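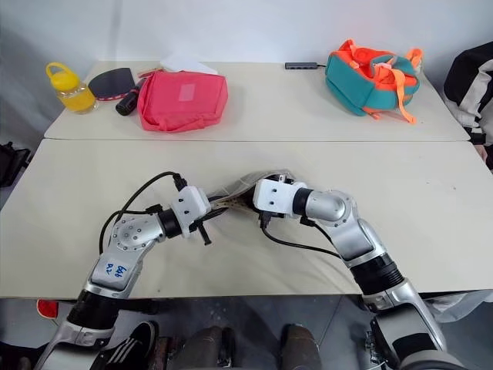
How many bags does one household need to keep? Fewer than you own, and I say that as someone who owned 58 of them until last week.

I mean the small ones. Pouches, zip cases, drawstring things, the see-through sort you buy for airport liquids and then can't find at the next airport. Mine lived in a drawer, inside a bigger pouch, which was inside a tote. My sister-in-law Nadège calls this "the nest" and won't put her hand in it.

The clear-out began in April, when I was looking for a passport and found 2 euros, a sewing kit and a pouch holding another, smaller pouch. I closed the drawer and thought about it until July.

My method, such as it is:

- Clear a table. A pale one is good, as you can see every crumb that falls out.
- Open each pouch as wide as it'll go and look right into the corners.
- Shake. Then shake again, over the bin this time, having learnt something.
- If it smells of old sun cream, it goes.

The see-through ones are the worst. You'd think they'd be easy, seeing that the whole point is that you can look inside, but they go cloudy and cling to themselves, and getting the two sides apart takes fingernails I don't have. I spent six minutes on one. It had a hair grip in it.

Urs came by for coffee and argued for keeping the lot, on the grounds that they take up no room. He has a garage, so his views on room are not to be trusted. He left with nine of them, including a striped one I'd rather liked, and has since asked if there are any more.

I've kept six. One for cables, one for plasters and tablets, one for foreign coins, two for travelling, and a grey one with no job at all that I couldn't put in the charity pile. It's back in the drawer, which now rattles when you open it. I still haven't found the lid of the soap dish.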